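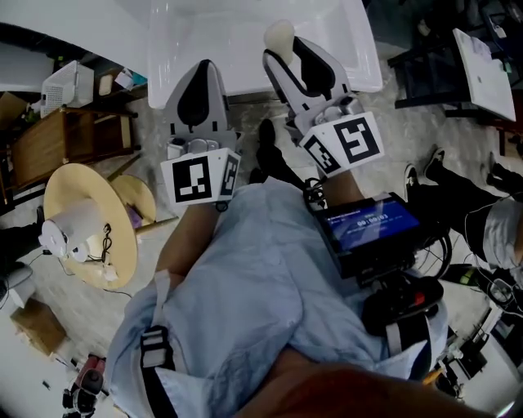 Week 2: Where the Water Goes
Notes for Household Systems, Nirmont evening course
Instructor: Bülent Kozan

Last week was water coming in, the glamorous half. Tonight is drains. Please have the Cikholm reading finished, or at least opened.

The trap

Every sink has a bend in the pipe under it. The bend holds a plug of water, and the plug keeps sewer gas on its own side of the arrangement. It has no moving parts and asks only that you run the faucet now and then. A guest bathroom left alone all summer will let you know in September that its trap has dried out. The cure is to run the water for a minute. People have paid good money to be told this.

The older S-shaped trap goes down through the floor, and it can siphon itself empty. The P-shaped trap goes out through the wall and mostly doesn't, provided it is vented. If you own an S trap, don't panic, but do listen for the gurgle.

The vent

Water falling down a pipe pushes air ahead of it and pulls air behind it. Without a vent, it pulls that air through your trap and takes the seal along. The vent pipe goes up through the roof, where it is admired by birds and occasionally lived in by them. A slow sink with a clean trap may have a blocked vent. So may a sink that glugs when somebody flushes upstairs.

Slope

A horizontal drain is never horizontal. Small pipes drop a quarter inch for every foot of run. Work this one at home: a drain runs 18 feet at that slope. How far does the far end drop? (Four and a half inches. I give the answer because last term I got eleven different ones, two of them in gallons.)

The overflow

The small hole near the rim of many bathroom sinks leads to a channel that joins the drain above the trap. It is slower than a fully open faucet, so it buys you time to find a towel. It also collects slime. A bottle brush and hot water will do it.

Clogs, in the order you should try things

1. Pull the stopper and look. It is hair.
2. Plunger, with the overflow hole covered by a wet rag. Skip the rag and you are plunging the air.
3. Bucket under the trap, then undo the trap. The order of those two matters.
4. Hand snake.
5. A plumber. Tell them what you poured down there first.

For next time

Draw the drains in your own home as far as you can follow them. Guesses go in pencil. Takumi Yokoyama has the sign-up sheet for the Odthorpe treatment plant visit — closed shoes, and eat beforehand.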